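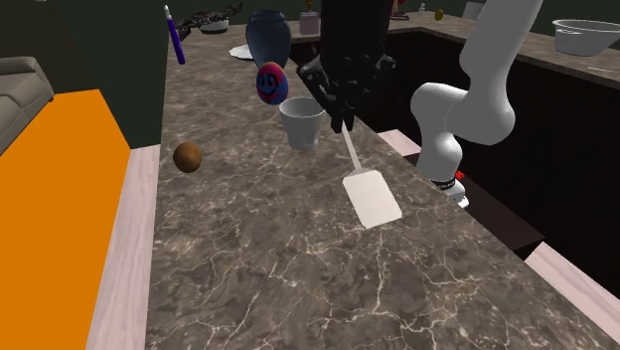
Simulated kitchen island, arm holding a white spatula.

Tips for setting up the Tillness kitchen arm

Tillness rents its counter arm by the month, with planning software that lets you try your own kitchen layout in simulation first. I used it for 3 months. These are the things I'd pass on.

Start with one utensil. A spatula with a long, thin handle is a fair test of the grip, and you can add others later.

Leave space between cups, vases and anything that rolls. I allow around 300 millimeters where the arm has to turn.

Measure the gap behind the counter before you order a mount. Njoroge Were at Tillness asked me for that number twice.

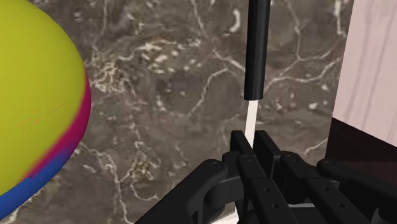 Check the grip from close up as well as from across the room. Fingers can look fine from a distance and still be set too high or too low on a handle. Save each grip under its own name – two of mine were overwritten in May.

The setup guide is short and skips cleaning. Ask for the care sheet separately, and wipe the finger joints with a barely damp cloth, power off.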